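My project was on how people pick up and put back cutlery in our student canteen, and whether a better layout would speed things up at lunch. I had until 2025-06-05 to hand it in, and I left the writing until the last week (sorry, Keabetswe!).

I started in October by standing near the serving counter with a notebook. Most people grab a tray first, then a dish, then hunt about for something to eat with, and that hunting bit is where the queue gets stuck. So Keabetswe Nkosi and I set up a small table of our own with a cloth on it and tried things out – trays, bowls, chopsticks, spoons, the lot.
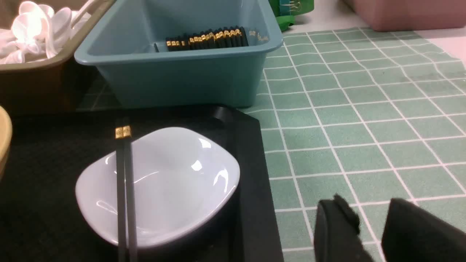 Student Projects, Issue 9, p. 400

The layout I liked best keeps the black chopsticks together in the teal bin behind the tray, with the white plastic spoons in a basket to the left of it. The gold bands near the ends of the chopsticks are a real help, because you can spot them straight away against all that black. I hadn't planned that at all, I just thought they looked nice!

Laying the pair across the dish was Keabetswe's idea. It looks lovely, but I found they slid about when I walked with the tray, and a shallow dish doesn't give them much to rest against. With soup I'd put them flat on the tray.

If I did it again I'd try a deeper bin, and I'd label the baskets, as people kept dropping spoons in with the chopsticks. I'd also like to test it with left-handed people – I am one, and the spoons felt a bit too easy for me to reach.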